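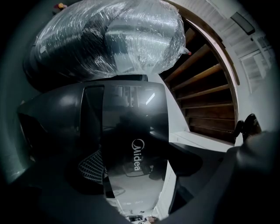

The case against the abandoned cart email

I run a small store on Clurnar. Housewares, mostly, plus a few larger items that ship by freight. For two years I've been told that I am leaving money on the table because I don't chase people who put a kettle in their cart and wandered off. Last spring I gave in and installed Drullwood, the reminder extension everyone on the Clurnar forum recommends. I took it off again in early August, and I'd like to explain why, partly because the dashboard would tell you I was crazy to do it.

According to the dashboard, Drullwood "recovered" 189 orders. The number sits at the top of the screen in green type and goes up whenever you aren't looking. It's a very pleasant number to own. I doubt very much that it means what it says.

What counts as recovered

Read the settings page and you'll find that a cart is abandoned after 41 minutes without activity. Any purchase by that customer in the next 14 days goes into the recovered pile, whether or not the email was opened. You can shorten the window. The default is what most stores run, and I ran it too, for months, feeling clever.

Think about how you shop for anything over fifty bucks. You fill the cart to see the shipping cost. You measure the counter. You ask whoever you live with. You come back on payday. That customer was always going to take longer than 41 minutes, and a tool that claims the sale afterward is like a rooster sending an invoice for the sunrise.

The only way to know what the emails did would be to hold some people back and send them nothing. Drullwood has a setting for this. It's three menus down, it's off by default, and the help page calls it "advanced." When I switched it on, the people who got no email bought at almost the same rate as the ones who got three. My store is small and I won't pretend that settles the matter for anybody else. It settled it for me, because the gap that was left didn't cover the monthly fee and the coupons.

The coupon problem

About those coupons. The standard sequence is a polite nudge, then a less polite one, then a discount. Every guide I've read repeats it. What the guides skip is that regular customers learn the sequence faster than you do. By summer I had 18 people who had never once paid full price after their first order. They'd fill a cart, close the tab, and wait for the third email. I can't blame them. I had trained them to do it, at my own expense, and each of those orders showed up in green.

A friend who sells through Womatside thinks I'm being too fussy, and that a sale at ten percent off beats no sale. Sure. But she's comparing it to no sale, and I'm comparing it to the full-price sale I think I would have had. Neither of us can prove it from the standard reports, which seems like a strange gap in products that otherwise measure everything down to the color of the button.

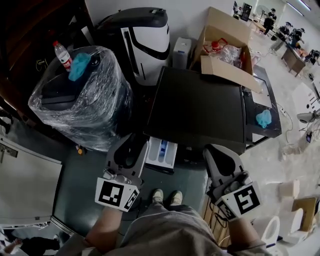

Why carts get left behind in the first place

Once the emails were gone I had time to look at where people stopped. Most of them quit at the shipping step. That's a boring answer and there's no extension that sends it to you in green. My theme, Wuisan, hides delivery charges until the customer has typed in a full address, so anybody who wants a price has to start checking out to get one. A fair share of my "abandoned carts" were people using the cart as a calculator.

I put a plain table of shipping charges on the product pages. It took an evening. Fewer carts get started now, which would look terrible on a recovery report, and orders have held steady. The larger items got a line saying how freight delivery works and who carries the thing up the stairs. (You do. It seemed better to say so.)

Who it might suit

I can picture stores where reminder emails earn their keep. If you sell something people buy often and forget easily, one message might be a favor to them. If you have enough traffic to run a proper holdout group for a few months, you can find out. I'd still leave off the discount, and I'd send one email instead of three.

What I object to is the vendor grading its own homework and the rest of us passing the grade around as advice. The next time somebody on the forum posts a recovery figure, ask what the window was and whether anyone was left out of the mailing. I've asked four times now. One person answered, and he had to go look it up.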